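Countertop Toaster Ovens: What You Get and What You Don't
April 2018
By the Stistside kitchen desk

We sell a lot of small ovens and we get a lot of them back. Most of the ones that come back work fine. They come back when somebody was told a toaster oven would replace the big oven, the toaster and possibly the microwave, and then tried to cook a Sunday dinner in it. So this page is longer than the ones for our other appliances, and a good bit of it is reasons you might not want to buy.

The model we keep in stock is the Hollmann 457. It is a plain black toaster oven with a glass door, a wire rack and a baking tray. There is a fancier one in the range with a screen on the front, and we looked at it, and we couldn't see what the screen did for the toast.

What it is good for

Small jobs. Two pieces of fish, a tray of vegetables for two people, reheating pizza so the crust stays crisp, garlic bread, a few cookies from a roll of dough in the freezer. It heats up a lot faster than a full-size oven and it doesn't turn the whole kitchen into a sauna in the middle of summer. If you live alone, or there are two of you, there is a fair chance you will go weeks without lighting the big one.

It is also decent at melting things. Open-faced sandwiches, nachos, the top of a bowl of onion soup if the bowl is low enough. Measure the bowl first. We have one customer return on file where the only complaint was that a favorite soup bowl wouldn't go in.

What it is not good for

Anything tall. The box will tell you that you can roast a chicken. You can roast a small chicken, and the skin nearest the heating element will be dark well before the leg is done, unless you cover it with foil halfway through and keep checking. We tried it and ate it, but we wouldn't choose to do it again.

It is also not much of a toaster, in spite of the name. The first round comes out pale on the bottom, the second round is about right, and the third needs watching. You also have to lie the bread flat on the rack and remember it is there. Ask people who own one of these and plenty of them will admit that the old pop-up toaster never left the counter. Ours didn't either. The two stand side by side, and between them they take up more of the table than you would like.

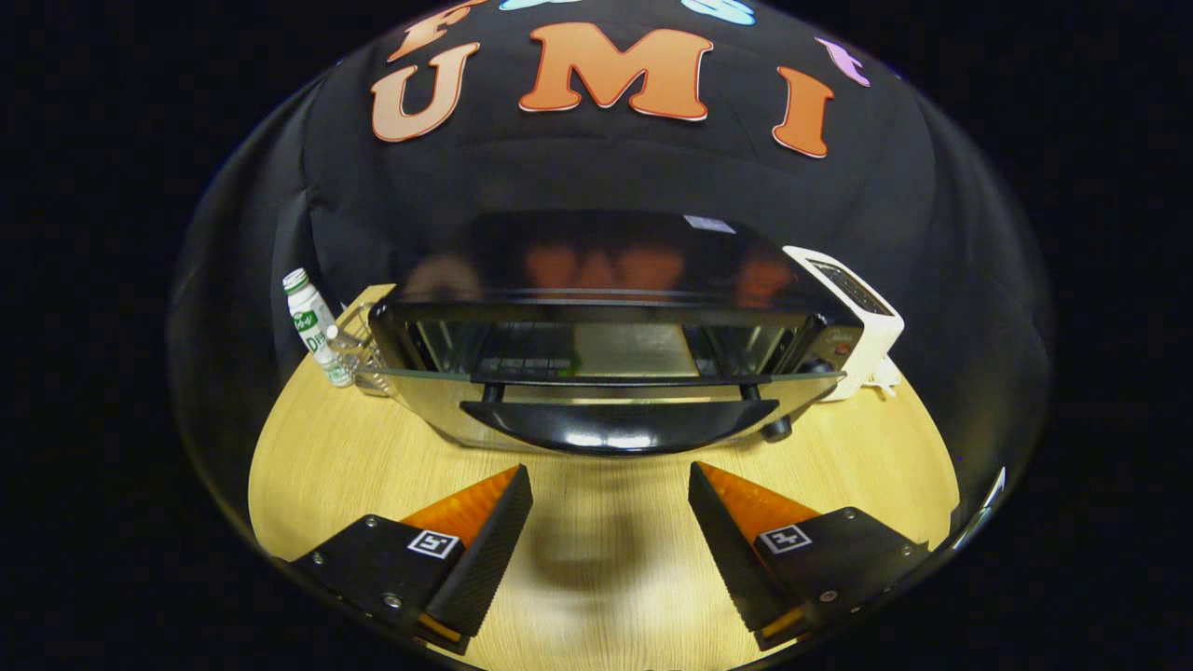
The door and handle

The door is clear glass in a black frame, and you can see the rack and tray well enough through it. That matters more than it sounds. Small ovens run fast, and food goes from golden to burned in the time it takes to answer the phone, so you want to be able to look without opening up and losing the heat. Expect the glass to get spotted with grease. Wipe it once it has cooled, every few uses, and it stays clear. Leave it for a month and you will need baking soda and some patience.

The handle is wide, black and curved, and runs across the bottom of the door. It is comfortable to grab from either side. We still use an oven mitt, and we think you should too, whatever the box says about cool-touch this and that.

The top

Glossy black, and we have mixed feelings. It looks very smart on the day you unpack it. It also reflects whatever bright thing is on the wall behind it and shows fingerprints, flour and dust. A matte top would have been the sensible choice. Don't store anything up there either. People do – bread bags, paper towels, mail – and the top of any oven this size gets hot.

Rack and tray

One wire rack, one flat light gray tray. The tray is fine for cookies and reheating. Being so flat, it isn't what we would pick for anything that gives off a lot of fat, so for bacon or chicken thighs we would buy a deeper pan. Cumero makes one that fits, which we carry, but any small pan of the right width will do and the one you already have in a drawer may be the right one. Check before you spend money.

Controls

There is a small round knob low on the right and a red indicator light on the control side. We like knobs. They are easy to use with wet hands and they don't beep. We trust the temperature markings less. On our store unit the real temperature ran hotter than the dial, and on a second unit it ran cooler. A cheap oven thermometer hung from the rack will tell you which kind you have. After that you adjust in your head and get on with dinner.

Space and power

Leave a clear gap at the back and on both sides, and more above if it sits under a cabinet. If you keep a pop-up toaster next to it, as we do, pull the toaster away and unplug it before you run the oven for any length of time. Watch where the toaster's cord ends up, too. It shouldn't be touching the oven.

As for power, we suggest one appliance at a time on the same circuit. A small oven and a toaster together can ask for well over 2000 watts, and in an older kitchen that will probably trip the breaker. Don't use an extension cord.

About the claims

The Gonevex catalog, where we order from, says an oven like this will "pay for itself." We have no idea how they worked that out and we asked twice. It probably does use less electricity for a small tray of food than a big oven would. Whether you see that on your bill depends on how often you cook, what you pay, and whether the thing ends up in the garage by winter. We wouldn't buy it on that promise.

We would also ignore the recipe booklet. The cooking times in it are hopeful.

Warranty and returns

Two years on the oven. The tray and rack aren't covered, and neither is scratching on the top. If you change your mind, bring it back with the packaging and we will take it, provided it has been cleaned. Please do clean it.

We expect more in stock in May. If you have a working toaster and a big oven you don't mind heating, you can safely wait, or skip it. If you cook for one or two most nights and have the counter space, come in and open and close the door a few times on the store unit before you decide. Bring your soup bowl.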